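I got back from the Pirkero party conference in Stemberg with a sunburned neck, two tote bags and a voice like a rusty gate. Tayla Bright talked me into going. She's been a branch delegate forever, and she promised me it would be "mostly sitting down," and she was right about that at least!

The town first. Stemberg is small and hilly, and it had clearly never hosted that many people with lanyards at once. The bakery by the bus station sold out of everything except seeded rolls before eight in the morning. I ate a lot of seeded rolls.

Registration was in the old grain exchange, and I had my badge in under five minutes, which surprised me (last year's regional meeting had a line down the block). They told us 900 voting delegates had signed in, plus observers like me. Observers get a yellow badge and sit upstairs, where the sound is muddy but you can see who is whispering to whom. I'd take the upstairs seat every time.

The opening session ran long. There was the anthem, a welcome from the town council, and then a financial report that I followed for maybe two slides. After lunch it picked up, with the rule changes. The one everybody had come to argue over was the proposal to give smaller branches a fixed number of seats on the central council, whatever their membership. The Quinlan branch brought it, and they had done their homework – a printed booklet on every chair, with a map in the back. Their speaker was nervous at first and then really got going, and by the end people downstairs were banging on the desks.

The big-city branches pushed back hard. Their point was that a branch of 102 members shouldn't have the same pull as one of 2668, and put like that I could see it. Then an older delegate in the third row stood up and asked how many of them had ever driven out to a small branch meeting, and the hall got very quiet. I liked him a lot.

It went to a count and it passed, but in a watered-down form. The small branches get their guaranteed seats for one term only, and then the whole thing comes back for review. Tayla was thrilled. I thought it was a bit of a fudge, and we argued about it all the way down the hill to dinner (she won, mostly by walking faster).

The next morning was workshops. I picked the one on local budgets, run by a group called Fluvemo that trains first-time candidates. It was the best thing I went to! We were split into tables and handed a made-up town with a leaking pool, a broken bus contract and not nearly enough money, and had to agree on what to cut. Our table fell out over the pool within ten minutes. The woman running it came by, looked at our sheet, and said we'd managed to spend the same money twice. I've sat through real council meetings that went worse. 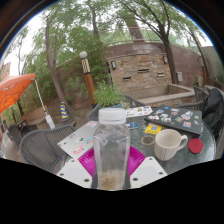

*Glass-topped table in a walled courtyard, closed laptop with stickers and all.*

The council vote came last. There were 16 names elected out of a field of almost twice that, and a good half of them were new to me. Tayla knew all of them, naturally, and gave me a running commentary in my left ear. Two long-serving members lost their seats, and both got a standing ovation, which felt kind to me and slightly awkward to her. The results were read out twice when the microphone died during the first go.

A few practical things if you're thinking of going next time. Book a room early, and book it at the bottom of the hill. Bring a cushion for the upstairs benches. The coffee inside the hall is free but weak, and the place across the street does a decent one and will let you sit there with your papers as long as you like. Observers can go into any workshop that isn't marked closed, but you have to put your name down by nine and the budget one fills up fast.

I've already told Tayla I'll come along again, and she's already put me down to help with the minibus.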